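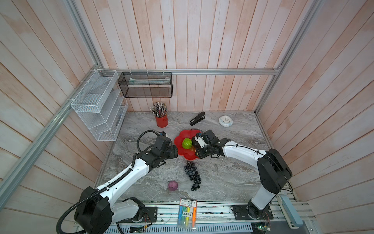

By Elis Ellis, shopping and travel writer

7 August 2022

I love a store that lets me shop with my hands free, so I went to Muli, in the old part of Plendance, to hear about its new parcel desk. Visitors can buy a teapot in the morning, leave it at the counter and have it mailed home.

"People used to put things back on the shelf," the owner told me. "They'd say, it's beautiful, but my suitcase is full!"

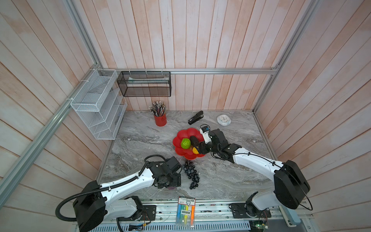

Pencils and pens in a red cup.

The desk opened in December and has sent out 514 parcels, the farthest to a farm past Rader. She still packs the glass herself. "I wrap it, I shake the box, and if I hear anything I start over."

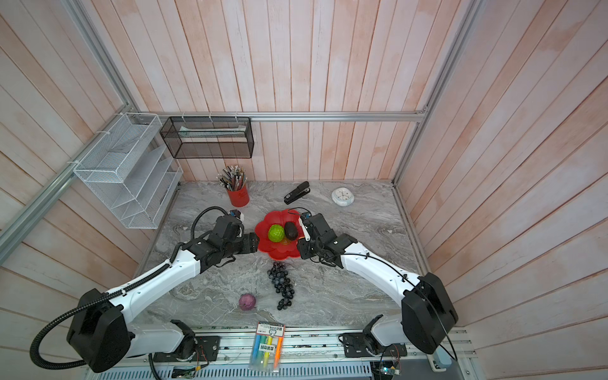

She was just as lively on the subject of shipping prices. A small box costs $19 to any address on the list, and orders over $200 go free. "I wanted a price I could say out loud without a calculator," she said, and I cheered a little.

We use cookies to remember your settings. Accept | Manage
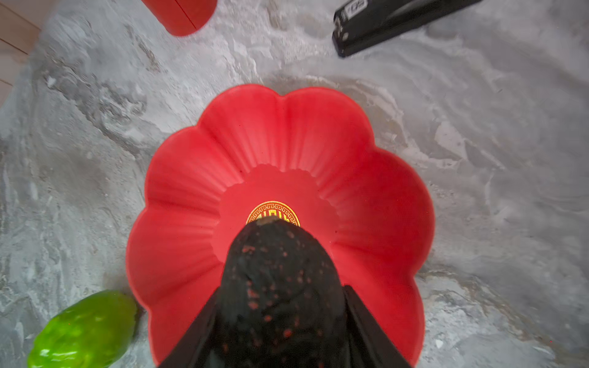 Picking up at Cleltent

Travelers flying out of Cleltent can now collect their bags there too. "Come before noon if you can," she said. "Evenings are a zoo, and I'd like you to make your plane."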